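Updated 8th April for the new renewal forms.

# How to fill in a cyber insurance application for a small business

Most small firms put off the application because the form looks technical. It is long, but most of the questions can be answered by the person who runs the office, with an hour of help from whoever looks after the computers. These steps follow the order of the Kinsella short form, which many brokers in Biluvport use. Other insurers ask much the same things in a different order.

## Before you start

Get these together first:

- Last year's revenue figure, and your estimate for this year
- The number of people on payroll, including part-timers
- A list of the software you pay for, with the renewal dates
- Your current general liability policy
- The name of the company that hosts your email
- Any contract where a customer requires you to carry cyber cover

The last one matters more than people expect. If a customer contract sets a minimum limit, that limit decides which policies you can look at, and you can skip the rest.

Don't start the form online until you have all of it. The Kinsella portal logs you out after a spell of no activity and it does not always keep the page you were on.

## Step 1: Count your records

The form asks how many "personal records" you hold. A record is one person, however many times that person appears in your files. A customer who has ordered 300 times is still one record.

Count customers, past customers you have not deleted, employees, former employees and job applicants. Many firms forget the applicants. If you keep résumés in an email folder, those count.

For a firm that sells mostly to other businesses the total is often under 2000, and the form has a box for that. Tick the box only if you have done the count. If a claim comes in later and the real number is much higher, the insurer can argue that you misstated the risk.

Note separately whether you hold any of the following: Social Security numbers, bank details, health information, or full card numbers. If your card payments go through an outside processor and you never see the full number, say so in the notes box.

## Step 2: Answer the login questions

This is the part that affects the price most. You will be asked whether multi-factor authentication is turned on for:

- email
- remote access to your network
- administrator accounts
- backups

Multi-factor means that a password alone isn't enough to get in. A code from an app counts. A second password does not.

Answer for every user, including the owner. If two people have been left off because they found it annoying, the true answer is "no" or "partly." Turn it on for them before you apply and then answer "yes." For most email services this takes a few minutes per person.

Keep a screenshot of the settings page with the date showing. Save it with your copy of the application.

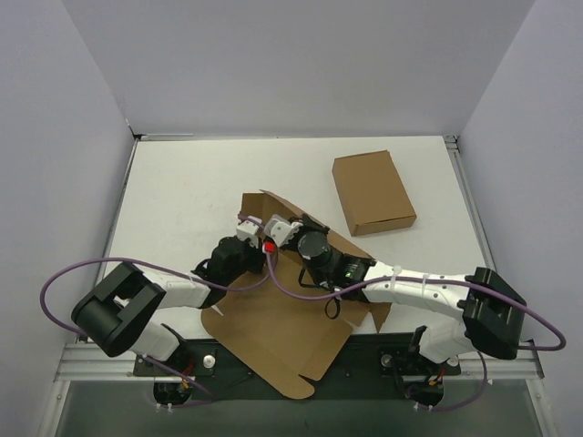 ## Step 3: Describe your backups

The form wants to know how often you back up, where the copies are kept, and when you last restored from one. A backup that has never been tested will usually be marked down.

To test it, pick a folder you can do without for an hour, copy it somewhere safe, and restore it from the backup to a spare machine. Open a few of the files. Write down the date and who did it. That is enough for the short form.

At least one copy should be out of reach of your normal logins — either offline, or with a service that blocks changes for a set period. If all your copies sit on the same network as your computers, ransomware can get to them too, and some insurers will decline on that answer alone.

## Step 4: Pick limits and a retention

The limit is the most the policy will pay. The retention is what you pay first, like a deductible.

Look past the headline limit to the sublimits. A policy can have a good overall limit and a small one for funds transfer fraud, where someone is tricked into sending money to the wrong account. For a small firm that is one of the likelier losses. Check these lines on every quote:

1. Funds transfer fraud or social engineering
2. Ransom payments
3. Business interruption, and the waiting period in hours
4. Data recovery
5. Interruption caused by a supplier's outage

When we compared Kinsella and Plernov quotes in December, the premiums were close. The Plernov policy had the longer waiting period, and an outage lasting one morning would have paid nothing.

## Step 5: Check the past incidents section

You will be asked about incidents over the last few years, usually 5. Include attempts that cost you money or time, even if you did not make a claim. Ordinary spam and phishing emails that no one acted on can be left out unless the form asks for them.

Also read the question about circumstances you know of. If you suspect that someone has been in your email, you have to say so now. Cover will not normally apply to something you knew of before the policy began.

## Step 6: Sign and file

The form must be signed by an owner or officer. That person should read every answer — the signature is a statement that they are true.

Save a PDF of the finished application, the quote, and your screenshots in one folder. If you use Tendow for document storage, put a second copy somewhere else. You will want the policy number and the incident phone line during an outage, when your files may be locked. Print that page and keep it by the phone.

## If you are declined

Ask the broker for the reason in writing. It is often a single answer, usually on logins or backups. Fix it, keep proof of the fix, and apply again. When a later form asks whether you have been declined before, answer truthfully and attach the proof.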